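`floten` is a command-line tool and small dataset for household inventory lists: what is in a kitchen, what it is called, and which shelf it goes on. It reads plain text lists, normalizes the item names against a shared vocabulary, and writes a table that can be sorted, searched or printed.

Maintainer: Ffion Harries

## Status

Usable. The file format is stable as of version 3. The vocabulary still changes, usually in February, when pending name requests are merged in one batch.

## Contents

| Path | Purpose |
|---|---|
| `vocab/items.tsv` | Item names and their accepted variants |
| `vocab/places.tsv` | Shelf, drawer and surface names |
| `lists/` | Source lists, one file per household |
| `tools/` | Import and export scripts |
| `docs/` | Naming rules and this file |

The vocabulary holds 2358 entries. Of these, 250 are place names and the rest are items. Variants of a name are stored on the same row and do not count as entries.

## Naming rules

Item names are lowercase, singular, and start with the noun: `bowl, round`, `tray, rectangular`, `box, flat`. Color goes last and is optional. It is kept in a separate column on export, so a search for `bowl` returns every bowl whatever its color.

Use the plainest color word that fits. `orange-red` and `teal-green` are both accepted two-part colors. Trade names for paint and glaze are rejected by the importer with error `E12`.
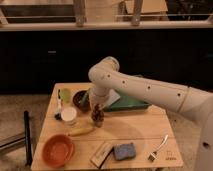 *`bowl, round, orange-red` and `box, flat, beige` on a surface of type `table, wood`.*

Material is recorded only when the person writing the list is sure of it. Leave the field blank otherwise. A blank is treated as unknown and is never filled in by the tool.

Decorative and seasonal objects go under the `misc` prefix. They were originally excluded, but the Drustcombe lists contained so many that dropping them left gaps in the shelf numbering.

## Source lists

The lists come from three collections:

- **Jukow** — the oldest set, typed from handwritten cards. Spelling was left alone in the source files and is corrected only through the variants column.
- **Plattner** — exported from a spreadsheet. Dates were stripped. Some rows have a quantity but no unit; these are read as single pieces.
- **Drustcombe** — written directly in the current format. This is the best set to copy from when starting a new list.

No list includes addresses or the names of residents. File names are short codes assigned at import.

## Installing

The tool needs a Python interpreter and nothing else. Clone the repository and run:

```
make install
floten check lists/
```

`check` prints one line per problem and exits with a nonzero code if it finds any. Warnings do not affect the exit code unless `--strict` is set.

## Surfaces and containers

A surface is anything items rest on directly. A container is an item that can hold other items and be moved with them. A tray is therefore a container, even when it is empty, and gets its own row.

Items inside a container take the container's row number in the `parent` column. Items in front of or beside it take the surface instead. Nesting deeper than two levels is flattened on import, with a warning.

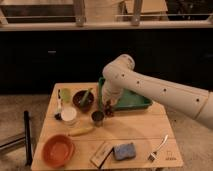 ## Known limits

- A list file may have at most 500 rows. Longer lists must be split by room.
- Sorting by place follows the order in `places.tsv`, which is the order shelves were added — it is not alphabetical.
- Sets such as a cup and saucer have to be entered as two rows. A `set` column was tried and removed.
- The PDF export wraps long names badly. Use the HTML export for printing until this is fixed.

## Contributing

New names go in `vocab/pending.tsv`, one per line, with a short note on where the item was found. Run `floten check` before opening a request. Requests that rename an existing entry must keep the old name as a variant, otherwise older lists stop resolving.

Questions about the card transcriptions should be filed under the `jukow` label. Include the list code and the row number.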